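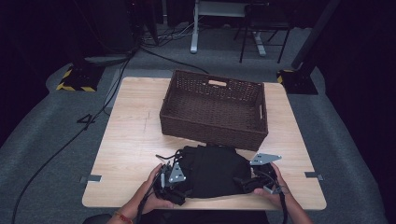

Page 37

Set-Up Guide > Planning > 2. Station Equipment and Budget

2.1 Before ordering

1. Fix the number of stations. Order one table, one basket and one pair of hand-held grippers per station.
2. Number each station on the floor. Use the same number on the purchase request.
3. Measure the cable run from each station to its equipment stand. Enter the longest run on form 3067.
4. Enter cloth items as a separate line. They are replaced more often than grippers.
5. Send the form to Lalit Shakya, Grustville office.

NOTE: Kaltesel grippers are sold in pairs. Left and right units have separate part numbers for spares.

NOTE: Requests over $2000 need a second signature. Allow until the end of June for orders placed through Ahuja.

CAUTION: Do not budget for floor cables without covers. Loose cable is a trip hazard.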